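Editing notebook, Prudwood, back room
2025-10-03
Manuscript: Skovine, second full draft (Mirela Toledo)
Written by Jolien, with corrections from Lieven in the margin, which I typed in at the end of the day

Started at nine with the printed copy, 297 pages, one side only. Sem has the digital file and is not to change anything in it until we agree on the order of the middle part. I write this down because last month two of us worked in the file at once and we lost a good version of the ferry chapter.

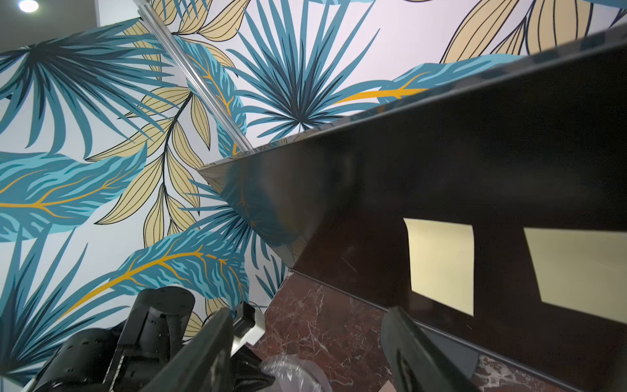
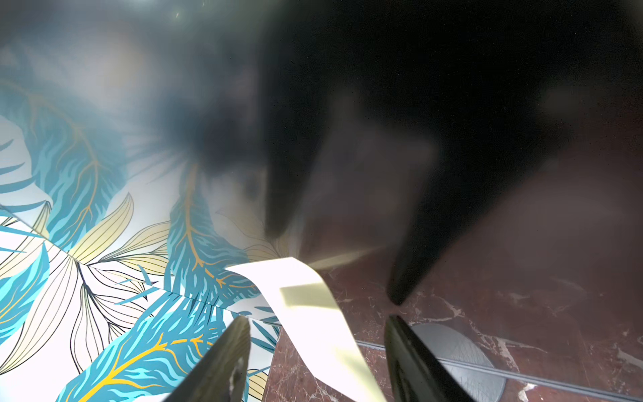 Where we are with the story

For Hanan, who was away when we discussed it. Adela comes back to Cosdale after her brother's trial. She rents the room over the pharmacy and begins to write letters to the man who gave evidence against him. She signs with another name. He answers. In draft one we knew from the first page that he knows who she is. In draft two Mirela moved this to the end, and now the reader finds it out together with Adela.

I think the change is right. But it has consequences in all the chapters where we are in his head, and these are what we worked on today.

Problem of his chapters

There are five chapters from his side (4, 9, 13, 18, 22). If he knows, and we are inside his thoughts, then it is a kind of cheating that he never thinks it. Lieven feels this stronger than me. He said a reader accepts silence from a person but does not accept silence from a mind. I answered that people avoid thoughts all the time, and he said yes, but then we must see him avoid it.

We tried three things on chapter 9, the one with the frozen garden.

a) Leave it as it is and cut only the sentence "He wondered who she was." This sentence is a lie in the new version. It has to go in any case.

b) Put the chapter in letters only. So we read what he writes and never what he thinks. It goes fast and it is quite cold, and I liked the cold. The loss is the scene with his father and the boat, because he would never write this to her.

c) Keep his thoughts but make him interrupt himself. Sem wrote half a page like this. It was good for half a page. For a whole chapter I am afraid it becomes a trick.

We stopped at b for chapters 9 and 18, and a for the others. Mirela has to say if she can live without the boat. My proposal is that the father goes to chapter 13, where they are already in the same kitchen and have nothing to talk about.

Lieven's correction: I never said "a mind." I said "a narrator." Please keep this exact.

Reader comments

All the comments from the test readers are now in one list, 1243 lines. Many are double and many are about commas. I sorted them by chapter this morning and then by reader, and this second sorting was more useful. One reader stops commenting at chapter 11 and comes back at 16. Her only note for this part is "reading, sorry." I take this as the best review we got.

Chapter 6 has the most complaints, and they contradict each other. It is too slow and it ends too early. I read it aloud in the lunch break. My impression is that the first four pages are a description of the school where Adela used to teach, and nothing is wanted by anybody in them. Then the director comes in and wants something, and the chapter wakes up, and two pages later it is over. So both complaints can be true. Try: begin with the director already in the room.

Several readers do not like that Adela forgives her brother. I would not touch this. They don't say they don't believe it, only that they would not do it themselves.

Names

Yoon is the café at the harbor in chapters 2 to 7. In chapter 15 it is suddenly the name of the owner too. Mirela says it is intended, he named it after himself. Then one earlier sentence must prepare it, because I thought it was a mistake, and I have read the book four times. Sem suggests the name on the bill. Fine with me.

The river is spelled in two ways. Use the short one.

The lawyer has no first name until chapter 20 and then everybody uses it. Ask Mirela.

Time line

Hung the paper with the months on the door again. The trial ends in October. Adela arrives "before the first snow" and her second letter speaks about cherries. Either the letters go much slower than we believed or the cherries are in a jar. Mirela says a jar. I wrote it in pencil on page 88, please look at it, I am not sure of the preposition.

The pregnancy of the neighbor is now eleven months. It was correct in draft one, but the move of chapter 14 has broken it. The easiest is that she tells it later. Sem will look for every place where the neighbor sits down, holds her back, refuses wine and so on.

Back cover text

We need it sooner than we like. My try:

"Adela Vos has come home to write to a stranger under a false name. She wants to know why he told the court what he told. She does not expect him to be kind."

Lieven finds the last sentence too sweet. Hanan wrote back by message that it is the only one that would make her buy the book. The word "told" comes two times in the second sentence and this must be repaired. Perhaps "why he spoke against her brother." It gives the brother away early, but he is on page one also, so I see no harm.

No question marks on the cover, please. The old text had more than 3 and it sounded like an advertisement for a bank.

Decided today

Chapter 9 and 18 in letters.
"He wondered who she was" is out.
Chapter 6 starts with the director.
Ferry chapter stays in the old version until Mirela has seen both.

Still open

The boat. The lawyer's first name. The title, again: Mirela has started to doubt about Skovine because readers ask her how to say it. I say it with the weight on the first part and Sem on the second, and she told us we are both wrong.

For the next session, Hanan reads 13 with the father already put in. I don't tell her where the new pages begin, and she should mark the place if she feels one. Lieven takes the paper copy home from page 150 on. I keep the first half here, in the gray box, with the pencil.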